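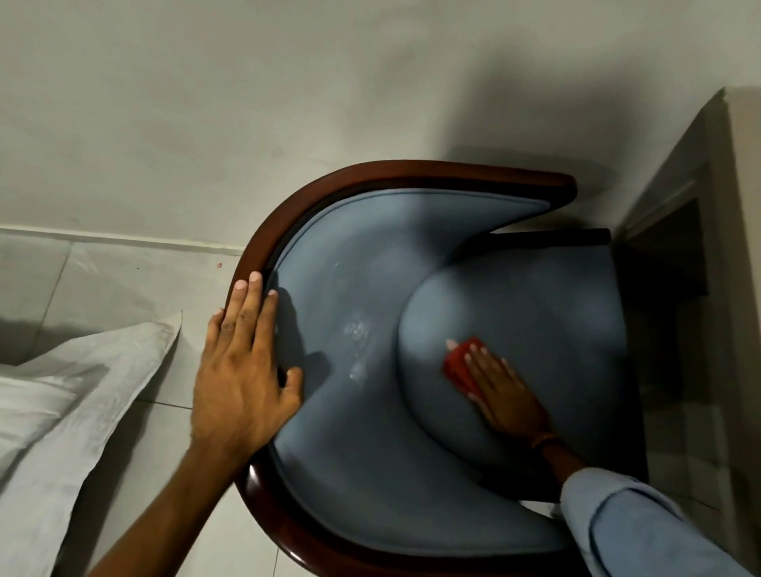 Laut einer Rückmeldung aus der Werkstatt Golari bleiben Ränder im Bezug fast immer dann zurück, wenn nur der Fleck und nicht die ganze Fläche bis zur Naht behandelt wird. Die folgenden Schritte sind entsprechend angelegt.

4 Reinigung des Polsterbezugs (Armlehnstuhl Umolcombe)

Benötigt: Polsterreiniger Bulik, zwei farbechte Tücher, lauwarmes Wasser.

1. Sitzfläche und Rückenlehne mit der Polsterdüse absaugen, dabei die Falte zwischen Sitz und Lehne einbeziehen.
2. Reiniger an verdeckter Stelle prüfen. 36 Minuten warten. Bei Farbveränderung nicht fortfahren.
3. Reiniger sparsam auftragen, jeweils nur auf einen Abschnitt des Bezugs.
4. Tuch zu einem flachen Kissen falten. Stuhl mit der freien Hand an der Lehne halten.
5. Von außen nach innen tupfen, anschließend ohne Druck bis zur Kedernaht auswischen.
6. Mit dem zweiten, leicht feuchten Tuch nachwischen.
7. Bei Raumtemperatur trocknen lassen. Stuhl bis dahin nicht benutzen.

Hinweis: Farbige Tücher vor dem ersten Gebrauch separat waschen und auf Abfärben prüfen.

Vorsicht: Reiniger nicht auf dem lackierten Holzrahmen stehen lassen. Tropfen sofort trocken abnehmen. Keine Scheuermittel, keinen Dampfreiniger verwenden.

Ersatzbezüge: Ivanov, Bestellnummer 417. Pflege des Rahmens siehe Abschnitt 5.

Stand: 5.5.26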